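# The Long Life of a Borrowed Ladder

The tool library in Cistholm opens at nine in the morning and there is usually a line by ten to. It runs out of the back half of a former tire shop, two doors down from the curling rink, and it lends out 661 items to anyone in town with a library card and a signed waiver. Membership costs less than a tank of gas. Most people join because they need one thing once.

Raymonde Bélanger joined for a tile cutter. She was redoing the bathroom in the house her mother left her, and the hardware store wanted more for the cutter than she had paid for the tile. She borrowed it for a week, renewed it twice, and by the end of that month was working the returns desk every second afternoon.

"I thought I'd stay until the grout dried," she says. "I've been here nine winters."

Lending tools is an old idea in this part of the country. Before the highway came through, the grain co-op kept a fence stretcher, a cream separator and a set of well-digging gear that went from farm to farm on an agreed rotation. Agnes Dalen, who grew up on one of those farms, remembers the ledger hanging on a nail by the co-op scale. A family wrote its name when the stretcher arrived and again when it left. If the thing came back broken, whoever had it last fixed it, and there was rarely an argument over who that was.

The present library began with a garage clean-out. Eilif Brekke retired from the school division with two of almost everything and no room for his car. He asked the town if he could leave the duplicates at the public library, and the town said no, but a councillor knew the owner of the tire shop. Brekke moved in that May with 61 tools and a recipe box of index cards. He still has the box. The cards are in pencil, and the early ones give more space to a tool's faults than to its uses: "pulls left," "needs a knock to start," "do not lend to Eilif's brother."
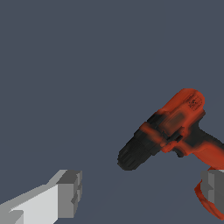

What goes out most is seldom what people expect. The carpet cleaner is booked solid from the thaw until the end of June. The canning kettles vanish in late August and come back in October smelling of dill. The apple press has its own waiting list and its own binder, and a household that misses its turn goes to the bottom. Extension ladders go out in pairs in the fall, one for the eavestroughs and one for the neighbour who saw the first ladder go up.

The slow movers are harder to deal with. A floor sander takes up as much space as six shovels and may leave the building twice a year. The library could sell it, but the two families who needed it last year saved a good deal of money between them, and both of them said so at the annual meeting. The sander stayed. A brick splitter did not, and one member is still annoyed.

Repairs take up most of the real work. Linnea Haugland runs the bench at the back, where everything gets looked at before it returns to the shelf. She apprenticed as a millwright and came to Cistholm when the sawmill at Lie was still running two shifts. Her rule is that a tool gets cleaned first and diagnosed second. In her experience a third of the faults written on the return slips are sawdust.

She sharpens in the winter. Chisels, hedge shears, mower blades and the odd pair of skates are done in January and February, when the demand for them is low and the shop is cold enough that people would sooner stand at a grinder than sit at a desk. She teaches a sharpening night as well, for anyone who brings their own kitchen knives, and it draws a bigger crowd than the annual meeting.

Parts are the weak point. Older hand tools can be kept going for decades with a new handle and some oil. Newer equipment is often sealed, and when the maker drops a model, the switch or the housing clip that would fix it disappears too. Haugland keeps 19 shoeboxes of salvage under the bench, sorted by what the part does. A dead carpet cleaner gave up the hose that kept the other one running. The casters under the apple press came from a Pelolton exercise bike, a brand none of them had heard of before somebody left it at the door with a note.

Insurance nearly closed the place in its third year. The premium doubled, then the insurer asked that chainsaws be taken off the list, and the log splitter after them. Tõnu Urbonaitė, who handled the books at the time, spent most of a winter phoning other lending groups to find out what they paid. The answer that worked was a dull one. Chainsaws stayed off, the log splitter came back with a mandatory half-hour lesson, and the fee went up by the price of a coffee and a doughnut. Membership did not drop.

Lateness is handled gently. There is a fine on paper, but the desk prefers to phone, and Bélanger does most of the phoning. She has learned that a late post-hole digger usually means rain, and a late wallpaper steamer usually means a disagreement. She gives both a week.

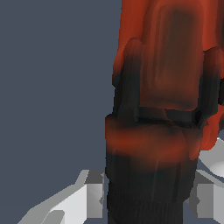
*Haugland cleans first and diagnoses second.*

The building itself is the next question. The tire shop's owner wants to sell, and a company called Jellow, which rents out storage lockers by the month, has looked at the lot. The lease has a year left on it. The rink has offered its old Zamboni bay, which is dry and has a good door but would hold little more than half of what is on the shelves now.

Brekke has been over to measure it with a borrowed tape. He thinks the ladders could hang from the rafters and the canning kettles could go above the office. The floor sander would fit along the back wall if the workbench were turned sideways. Haugland would like the workbench left as it is, and they have agreed to measure again after the apple press comes back.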